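Home | Local | Business | Community | Jobs | Contact

Kitchen hands at Provbridge get a two-armed workmate

By Asanka Selvanayagam
December

Last updated 4:30 pm

The morning crew at the Losa kitchen in Provbridge have always had a soft spot for the hour before the urns go on, when there's time for a cuppa and a bit of a natter before the lunch orders start rolling in. Lately they've been sharing that hour with a robot named Wimska, and by most accounts (there are a couple of holdouts, bless them) they've grown rather fond of it.

Losa sends out 770 meals a day to homes and day centres across the district, and every one of them leaves behind plates, mugs and baskets that need to be sorted and put back where the next person can find them. It's the sort of work that is hard on wrists and shoulders, and kitchen manager Volkan Yüksel has watched good people leave over it.

"I did the racks myself for years, and I can still feel it when the weather turns," Mr Yüksel said. "If a machine wants to do the reaching and lifting, it's very welcome, as long as my people keep their hours."

On that point he has been firm. The 2 staff who used to spend their whole shift on putting away now split their time between food prep and looking after the robot, with paid training, and a written promise that nobody's roster shrinks during the trial. The union delegate asked for that promise before anything was plugged in, and got it.

Wimska does its learning at a practice bench, where it handles the ordinary bits and pieces of a kitchen: plates in a wooden rack, mugs on a mug tree, a box with a black metal handle, even a couple of ears of corn in a basket.

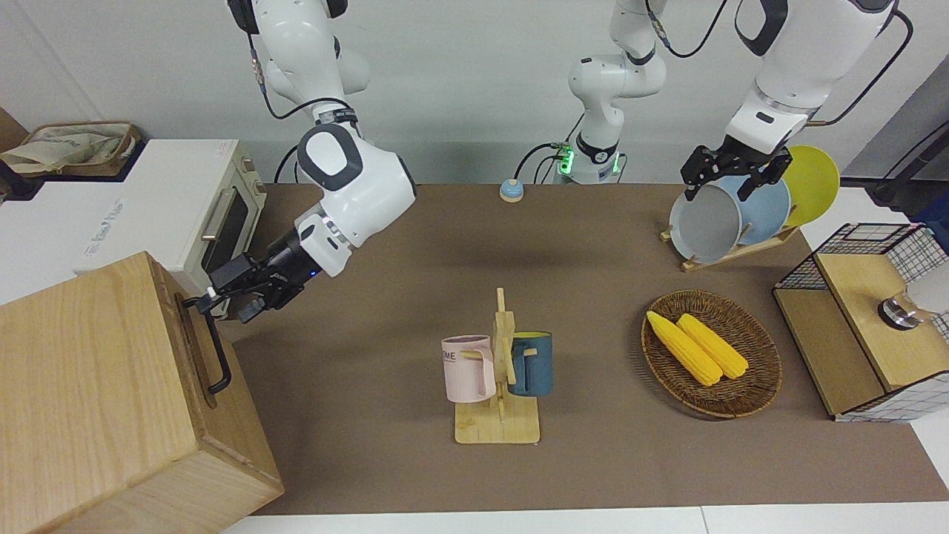
Staff have a say in what goes on the bench each week, and they've taken to it with real enthusiasm, bringing in favourite mugs from home and arguing cheerfully over which ones are the trickiest to hang. Each new task gets 50 practice runs before it's considered for the main kitchen, and the crew can send it back for more if they aren't happy with it.

Not everybody is sold. A few of the longer-serving hands say the place is quieter than it used to be, and that they miss having a mate beside them at the racks. Mr Yüksel has heard them out, and has moved the tea break forward 30 minutes so both shifts can sit down together.

The trial runs until autumn, and Losa will then decide whether its Ogunleye kitchen gets a robot as well.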